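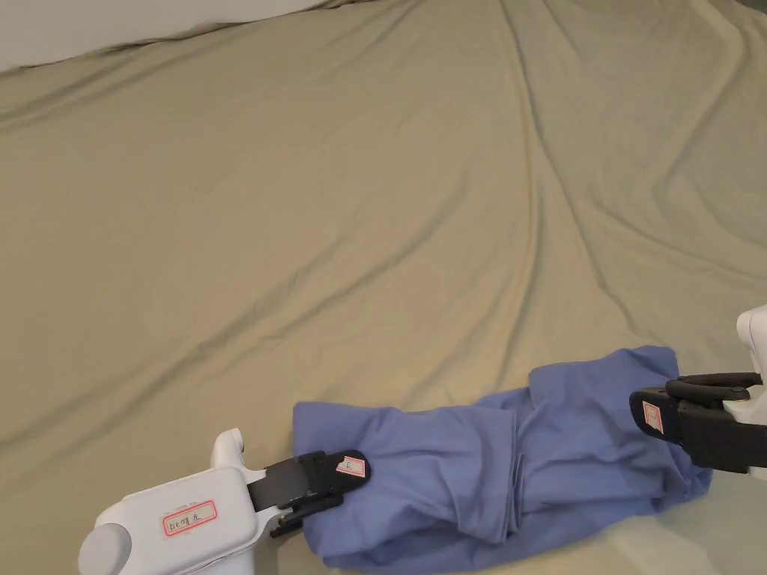

I've had the same song going round my head since December and I'm finally doing something about it, so bear with me, this is going to be a post about musicals again.

The short version is that the Stidley Playhouse is bringing back Jirkley for a run of 17 nights, and there's going to be a proper cast album this time! If you missed it first time round, Jirkley is the one about the ferry town where the boats stop coming. I saw it from the back of the balcony with a terrible cold and still cried through most of the second half.

What we've had to make do with until now is the old demo recording, seven songs with just piano, and the sound wobbles all over the place in the big quartet. I love it, but it's missing the harbour sequence completely, and that's the best ten minutes in the show. The new one is meant to have the full band (strings as well, I think) and Zanard, the little label putting it out, have said the dialogue leading into the songs will be kept in. I know some people can't stand talking on a cast album. I want all of it.

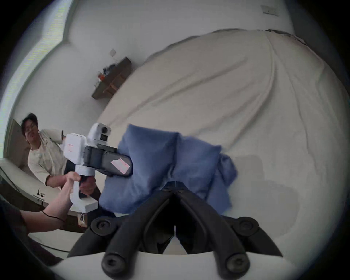
Đồng left a comment under my last post saying the demo should stay available whatever happens, as the tempo of the opening number was much slower back then and it suited the words better. I went back and listened again and I do see the point. On stage it had got so brisk that half the jokes in the second verse went past before anyone could laugh. I'm hoping they've eased off a bit for the recording.

The other thing I'm curious about is the ending. There were two versions during the first run - one where the lighthouse song comes back in full and one where you only get the last line of it, unaccompanied. I saw the short one. A friend saw the long one and we've argued about it ever since, neither of us having heard the other's. If Zanard have any sense they'll put both on.

Tickets went up last week and I've got mine, front stalls, which for me is wildly extravagant. The Playhouse only seats 415 so I wouldn't hang about.
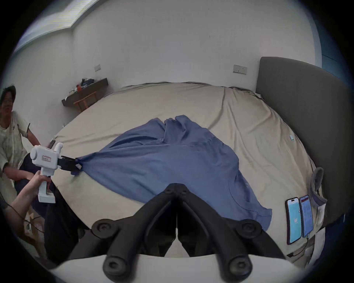 Blue T-shirt, beige sheet

I'll do a track by track once the album turns up. In the meantime I'm working through the demo again, and if anybody has a programme from the first run they'd be willing to part with, please leave me a comment, mine got left on the train home.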